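Koson Virtual Cell Rule Set, Edition 6

Supplied by Urrutia. For use with parallel-jaw grippers modeled in the Grisden simulator.

Overview

The Koson rule set is a package of 146 checks for simulated gripper work with a wrist view. It covers camera placement, scene loading, jaw state, contact limits and record keeping. It runs beside the simulator and writes its findings to a log. It does not change the motion program.

The checks are written for sites that test handling programs in simulation before moving them to a physical cell. Each check has a number, a severity and a plain statement of the rule. Sites may raise a severity. Lowering one requires a signed entry in the site register.

Household scenes

Rules in the Household group apply where the support surface carries mixed items of different size, shape and stiffness. Every item must have a mass, a friction value and a collision shape before the run starts. Items with a default mass are reported as a fault. Wall-mounted items are treated as fixed unless the scene file says otherwise.

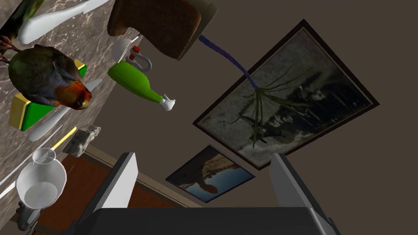

Does the rule set replace a risk assessment of the physical cell?
A risk assessment is still required for the physical cell. The rule set covers the simulated stage only, and a clean log is not evidence of safe operation on hardware.

Jaw state and idle views

Jaw state is logged at the start of each run, at each contact event and at the end. The reported opening must agree with the joint values held by the simulator. A mismatch stops the run at severity 3 and leaves the scene loaded for inspection.

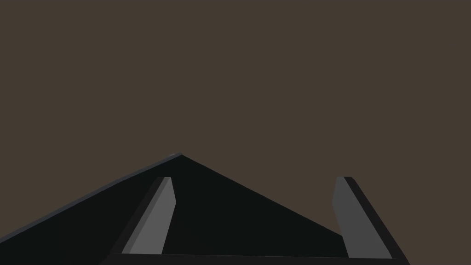
Rule group J sets what counts as a valid idle view. Both fingers must be visible from the wrist camera, and the space between the pads must be clear of any item. A plain background is accepted. With the fingers spread and only the dark housing and flat brown behind them, as in this view, the jaw checks can be read without interference from other geometry, but the scene checks cannot, and the log marks them "not assessed." A run made up only of such views does not count toward scene coverage.

Clearance and approach

The approach rules require a declared path from the idle position to the first contact. The path is tested against every collision shape in the scene, including fixed ones. Thin parts need special care: spokes, stems, wire and narrow legs are often given a simple block shape to save time, and the block closes gaps that should be open. Rule C-40 reports any block shape that fills open space in the visible model. The operator may accept the report or supply a finer shape.

Framed items on the floor are treated as loose. They are to be given a collision shape that includes the frame. 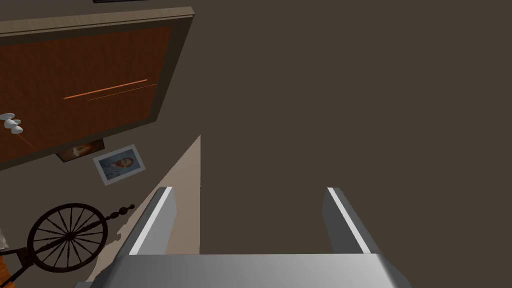
Wrist view with both fingers apart, spinning wheel at lower left.

Records

A run record holds the scene file, the rule set edition, the site severity table, the log and the wrist views. Records are kept for 40 months by default. The period can be extended but not shortened. Views must be stored as rendered. Cropping, sharpening and color correction are not allowed in the record copy.

Requirements

Grisden simulator with the contact module enabled
One wrist camera per gripper
Over 3 GB of free storage per site
Read access to joint values during the run

Supply

The package includes the rule files, a blank site register and the printed rule book. The Flinum report viewer is sold separately. Rule updates are issued each February. A site may stay on the previous edition until open runs are closed, but two editions may not be mixed in one record.

Support requests should include the check number and the full log. Requests received after noon on Friday are handled the following week.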